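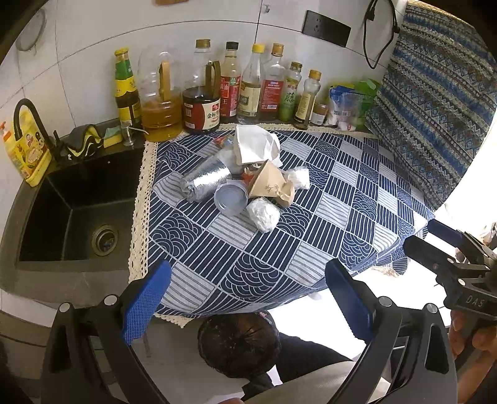
The sorting task: foil, a can, a paper cup and plastic wrap on the kitchen counter, with the hand-held gripper open.

The Neves student project began in June with a narrow brief: teach a manipulator to clear household rubbish from a counter without disturbing what belongs there. Demonstrations are recorded with hand-held grippers in ordinary kitchens.

Team lead Till Weidemann set the target at 200 demonstrations per layout. Each run takes some 20 seconds. Crumpled plastic wrap is the hardest class, as its outline changes with every grasp and the patterned cloth beneath it can show through. Cans are easier, although a poor approach angle sends them rolling.

Czesław Mazurek, who supervises the club, wants the labelling scheme finalised before training resumes. Foil is currently filed under two categories, metal and mixed, and the model's behaviour reflects the disagreement.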